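We use cookies to remember your settings. OK

Workshop tips: trying out grippers

Test every gripper on the same jobs, in the same order! I give each one 15 goes at a drawer handle, then 14 at something soft. Short fingers are brilliant on small things - long ones bend more than you'd think. Strap the cables to the arm before you start, and leave slack at the joints.
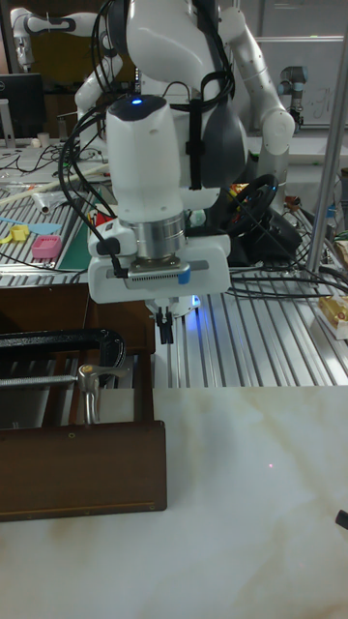
Write down the grip force each time too, even when it drops things. My Andley notebook is full of crossings-out and I love it.

Last updated: April
Contact | Back to top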